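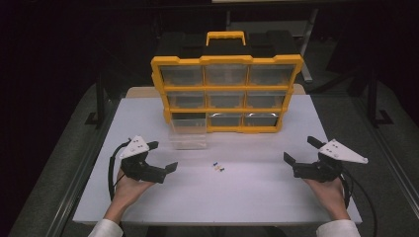
Before you pay Zarkeck or Fomer for a machine that "handles small parts," run your own test. A sales video shows one good grab. You want to know about the next 200. Set up the dullest job in your shop, which for most of us is putting hardware back in drawers. A yellow-and-black parts organizer on a white table, one clear drawer pulled out in front of it and three tiny pegs lying close together will do fine. Pegs a few millimeters across are where the big claims get quiet.

Step 1. Scatter the pegs yourself. Don't let the vendor place them.

Step 2. Ask for 100 tries, each one peg into the drawer, then the drawer back in its slot. Nobody touches anything in between.

Step 3. Write down every drop, jam and restart. A restart is a failure, whatever the rep calls it.

Step 4. Do 20 tries by hand and compare times.

I'd want to see that score sheet before signing anything. So far no vendor has sent me one.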